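4.2. Qué anotamos antes de cada episodio, y por qué acabamos escribiéndolo

Cuando empezamos el proyecto Brirov teníamos una sola norma de laboratorio, y era la de siempre: si el robot se mueve, la mano cerca de la seta de emergencia. Con eso tiramos un mes entero. Luego llegó noviembre, nos pusimos a juntar episodios de dos salas distintas (la nuestra y la de Plendton) y aquello no había quien lo cruzara. Mismas tareas, mismos nombres de archivo, y sin embargo cada operador entendía por «posición inicial» una cosa diferente. Yo el primero, que conste.

Así que nos sentamos un Friday — perdón, un viernes; el calendario compartido está en inglés y ya se me pega — y redactamos lo que en el resto del artículo llamamos el protocolo Drurska. Es corto a propósito. La versión larga tenía doce páginas y no la leía ni quien la había escrito.

La primera regla es la del arranque en alto. El brazo empieza cada episodio con la pinza abierta, los dedos hacia abajo y por encima del borde del recipiente más alto que haya en la mesa. Parece una tontería, pero en la tanda piloto muchos de los roces venían justo del primer movimiento, cuando el operador arrancaba bajo y barría de lado. La distancia mínima la dejamos en 30 milímetros y se comprueba con una galga, que a ojo todos somos muy optimistas.

La segunda tiene que ver con la tela. Los objetos rígidos se colocan según la plantilla y listo, pero un trapo no tiene pose que valga, y durante semanas discutimos si había que doblarlo siempre igual. Al final decidimos lo contrario: se suelta desde la altura de la mano, sin retocar, y se registra el estado con una foto y tres etiquetas (extendido, arrugado, amontonado). Retocar está prohibido, y me da igual que el montón haya quedado feo. Si la tela toca un recipiente se anota el contacto y se sigue adelante, ya que esos casos nos interesan especialmente para la evaluación de la sección 5.

La tercera es la de los objetos que no participan. Todo lo que está en la mesa figura en la hoja, se use o no. En el piloto perdimos 422 episodios por no haberla cumplido: había cosas en la mesa que no constaban en ningún sitio, y a la hora de separar entrenamiento y prueba no pudimos garantizar que los conjuntos fueran disjuntos. Dolió bastante, para qué vamos a negarlo.

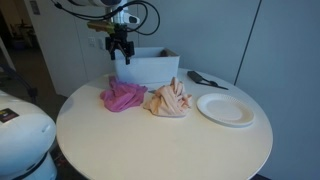

Figura 3. Mesa con dos telas arrugadas, un plato de papel, un utensilio negro y un recipiente blanco; la pinza, ligeramente abierta, queda por encima del borde del recipiente.

La cuarta regla fue la más impopular. Cada 300 episodios se para, se revisan los cables de la muñeca con el brazo en reposo y se repite la calibración, aunque todo vaya como la seda. A mí también me fastidia parar cuando llevo buen ritmo, pero un cable que tira un poco mete un sesgo en la fuerza que luego no hay manera de limpiar. La parada se firma en la hoja y, si falta la firma, el bloque entero pasa a cuarentena.

Con estas cuatro reglas recogimos los 3245 episodios que usamos en el artículo. Para las zonas de exclusión de personas seguimos la ficha interna de Dimitriou, que es más estricta que la nuestra: nadie mete la mano en el área de trabajo con los motores activos, tampoco para recolocar un objeto caído. En ese caso se aborta el episodio y se marca como tal, sin borrarlo. Los abortados se guardan en una carpeta aparte y los contamos en el apéndice B, junto con la plantilla de la hoja de registro.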